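Moved our produce co-op's website from Hostbridge to Brarnilik over January. Notes for anyone planning the same. 1/5

Lower the DNS TTL the day before. Ours was still at a day and the old server kept getting orders.
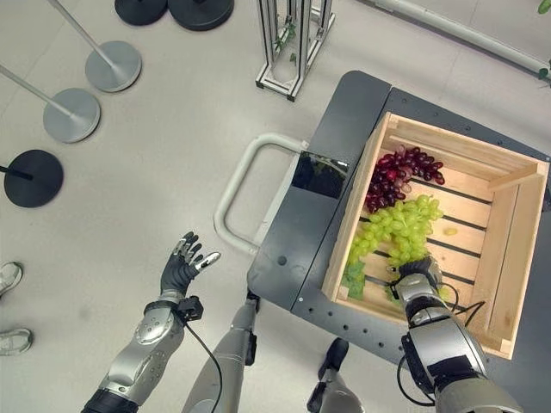 Green grapes, wooden crate.

2/5 Export had 3,146 product rows. 14 failed on import — all accented characters, old table still in Latin-1. 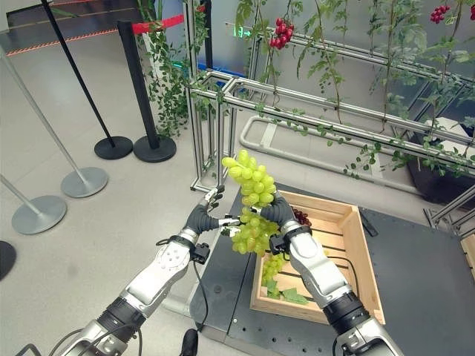

Convert to UTF-8 before the dump, then compare row counts on both ends.

3/5 Mail is separate. Copy the MX records by hand; the importer skips them.

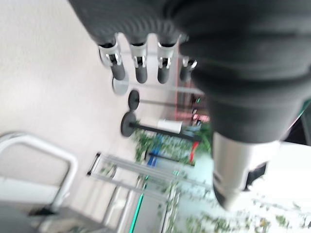

Does the old host need to stay up? Keep it for a full billing cycle, read-only.

4/5 Redirects: 335 old URLs, reduced to 16 rules. Test with curl, browsers cache a 301.

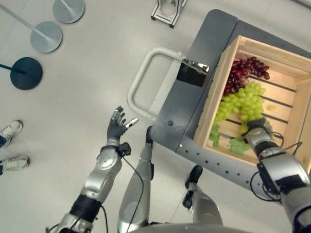
Cukov: did you have to reissue the certificate, or did the old one carry over?

5/5 Reissued. The key stayed with the old host.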